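April 23, 2020

The Spelling of Things

My grandmother kept a grocery list going on the back of an envelope from November until whenever the envelope gave out, and then she would start another. She never threw the old ones away. When we cleaned out the house in Koston we found a boot box of them under the stairs, 200 envelopes or more if you believe my brother, and I took the whole box home with me because I couldn't stand the thought of it going out with the newspapers.

I have had a lot of evenings lately, as I suppose everyone has, and I finally sat down and went through them properly. Lard, blue thread, stamps. Ask Rowbotham re gutter. Onions (good ones). She had a way of making her capital R that looked like a person sitting down in a chair, and I had forgotten all about it until I saw it again, and then I had to go and stand at the kitchen window for a while.

What it got me thinking about was handwriting, and how little of it I do. I type to my sister. I type to the people I work with. I knew my old neighbor Tracey Entwistle for seven years before I ever saw a word in her hand, and when I finally did, on a card she pushed through the door with a jar of plum jam, it was this huge, cheerful, rolling script that took up both sides and went up the margin. I would have guessed small and neat. I'd have been so wrong! 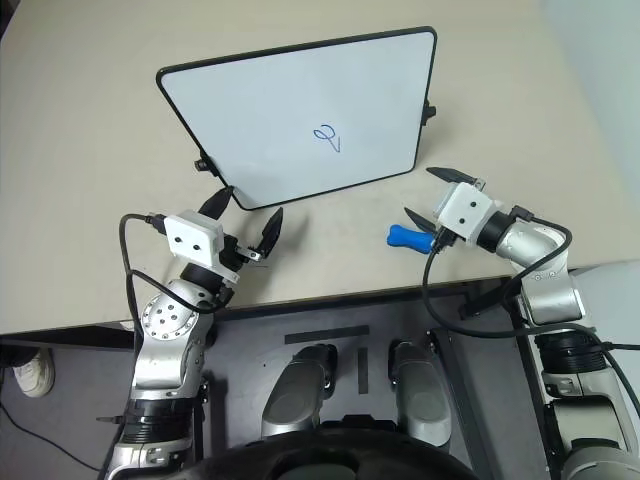
So I have made myself a small rule for the spring, and it's been going well enough that I thought I would tell you about it. Every day I write something by hand and it has to be something I need. No copying out poems, though I did try that for a couple of days and felt like I was back in detention. It might be a list, or a note to stick on the fridge, or a letter if I'm feeling grand. I wrote to my aunt in Panatwood and told her all about the tomato seedlings, and she wrote back four pages, most of it about her hip, and I have read it three times.

My hand aches, I'll admit. I hold the pen too tight and always have - Mrs. Dunning used to come by and tap my knuckles with a ruler, very gently, and say "it isn't going anywhere, dear." My lowercase r's and n's are still impossible to tell apart. My husband went to the store with one of my lists last week and came home with corn, when what I'd wanted was a can opener, but I think that one may be on him.

The envelopes are back in their box for now. I kept one out, the one with the good onions, and it's leaning against the sugar jar where I can see it when I make the coffee. I still don't know what she wanted all that blue thread for.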